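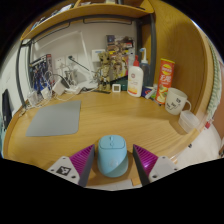

Light blue mouse on the Rantala desk.

Rantala Desk by Ullano: Review After Seven Months

The Rantala is a fixed-height desk for small rooms and alcoves. It ships flat in two cartons and sells for $200 through Pondstead, a price that puts it above most entry-level desks and well below anything with a motor in it. Mine was bought at full price and has been in daily use for seven months, mostly for writing, spreadsheets and the occasional bit of soldering on a mat.

Assembly

The underframe goes together with machine screws into threaded inserts. The inserts were all seated straight, which has not been my experience with Ullano's older desks. The instruction sheet puts the crossbar on before the legs. Reverse that order. With the legs attached but not fully tightened, the crossbar drops into its slots without force, and everything can then be squared up and tightened in one pass. The supplied hex key is soft and started to round off before the last leg was done, so use your own.

Two of the pilot holes for the top did not line up with the brackets. I redrilled one and left the other empty. Pondstead offered replacement brackets by email and they arrived within the week, with the same hole spacing as the originals.

Stability

Ullano rates the desk for 200 pounds, evenly spread. I have had nearly half of that on it during a move and measured no sag with a straightedge. Side-to-side stiffness is good. Front-to-back stiffness is only fair: firm typing is enough to ripple a glass of water, and a monitor on a tall stand will show it. Retightening the leg screws after the first month helped a little. Pushing the rear legs against the baseboard helped more.

The leveling feet have enough travel for an old floor. They do creep, though, and a drop of thread locker is worth the trouble.

Surface

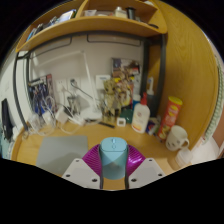 The top is 24 inches deep, and that is the number to check before ordering. A laptop fits with room to spare. A large monitor on its own stand ends up closer than I like, and a clamp arm is the better choice if the wall behind allows it. The rounded front edge is the best feature of the desk. It does not dig into the forearms over a long session, and it cleans easily.

The finish resists coffee and hand oils. It does not resist heat – a mug left without a coaster raised a pale ring that took two days to fade. Optical mice track on the bare top without skipping, although hard plastic feet make a scraping noise that a pad removes.

Cable handling is poor. There is no grommet and no tray, and the crossbar sits too far forward to hide a power strip. I added an Eltar under-desk tray, the short version, which clears the crossbar with a finger's width left over. The long version does not fit.

Alternatives

Ullano's own two-drawer model uses the same frame and costs more, and the drawers take away knee room. For anyone over six feet tall, I would skip both and look for something with adjustable legs.

Rating: 7 out of 10. Points off for the bracket holes, the hex key and the missing cable tray.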